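Fitting out a plumbing bench for small-parts training

The instructor who runs the pipework course at the Durnimbridge training center has spent most of a year reducing what is kept on each bench. The course teaches domestic supply work to adults, most of them changing trades. Enrollment is limited by bench space, and the center's two sites, at Durnimbridge and Hestisthorpe, share one parts budget.

"We used to issue a full crate," the instructor said. "People spent the first session sorting. Now the bench carries a frame, an upright and one tap, and they start work at nine."

The standard bench is a board 1000 mm wide, with the stock cut to two lengths. The short piece is 314 mm and the long one 450 mm. Both sizes came out of a trial at Hestisthorpe, where longer uprights proved hard to keep plumb without a second clamp.

"The 450 is the longest I'd leave standing by itself," the instructor said. "Past that you are teaching people to hold a pipe."

Joints are assembled dry for the first two units. Solvent cement is introduced in the third, on offcuts, and cemented pieces are not returned to stock. The center recorded 2766 fittings issued in the last full course year across both sites. Elbows accounted for the largest share of replacements, followed by tees.

"Elbows get twisted under load. The socket opens up slightly and after that it won't grip. We check them on Sunday, before the new group, and anything that turns freely by hand goes in the scrap bin."

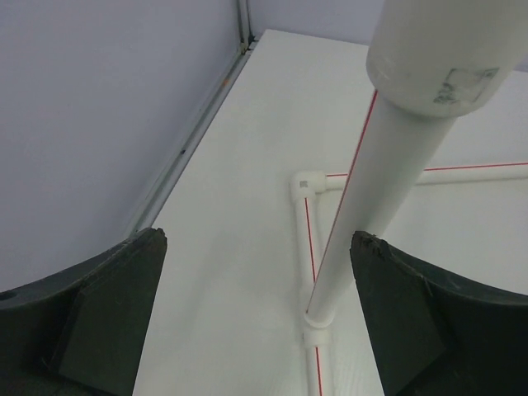
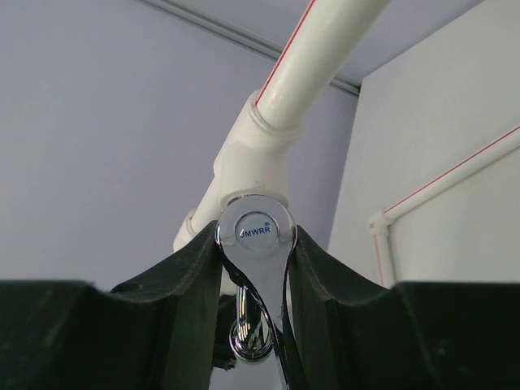

Asked what most often goes wrong in the early units, the instructor named alignment. A frame that is out of square at the base passes the error to everything above it. Trainees are told to build the base flat on the bench, seat each joint fully, and fit the upright last. The red line on the pipe is used as a reference: with it running along the top of each base member, a twisted length is easy to spot. The chrome lever tap is treated as a separate exercise, covering handle travel, seating and the feel of the stop.

"A lever is quick to learn on. You can see its position from across the room."

The center also looked at a packaged training board from a supplier, Evadora, and decided against it on the cost of spares. A revised parts list, prepared with the Alcaraz workshop, comes into use in April.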